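The house rules

Good manners for grippers in somebody else's bedroom

Nilmini Sikder keeps her rulebook in a kitchen drawer, under the takeaway menus, and she got it out for me before the kettle had even boiled. It runs to 22 pages (it used to be 70, and she is very proud of the cut) and it covers what people may and may not do when they record handling work in a real home for Cetside, the small outfit she has looked after since it left its old rooms in Skakville.

I had expected a lot about batteries. There is a page on batteries, but far more of it is about manners, and about fruit, which Nilmini could talk about all afternoon and very nearly did. Fruit bruises, you see, and it rolls, and it comes in every size, so a careless grip shows up quickly. Her rule is to open the fingers fully before coming near the plate, and to pause there for a slow breath.

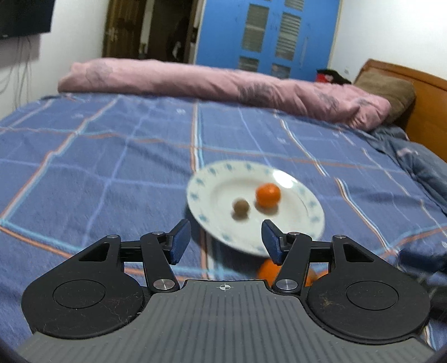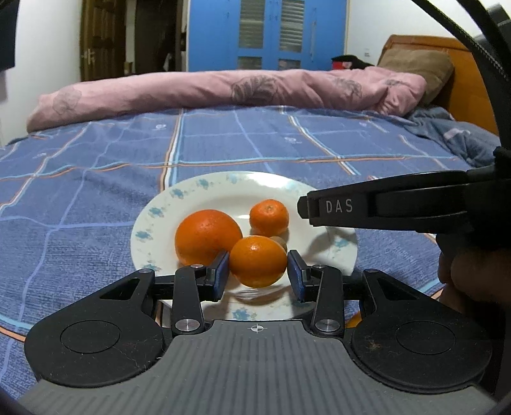 Sharing the space

Rule 7 is the one she makes newcomers read aloud. When two grippers are working over the same plate, one person leads and the other waits, and whoever is leading says so out loud before moving in. It feels terribly silly for the first morning, she admits, and then you find you're doing it at home with the serving spoons!

The rest is the sort of thing your gran would approve of. Ask before you use a bed as a worktop. Leave the family's clothes and pillows where you found them. Wipe the finger pads between homes, and again after anything sticky. The Catby team wanted to add a line about taking shoes off, and that goes into the next printing in June.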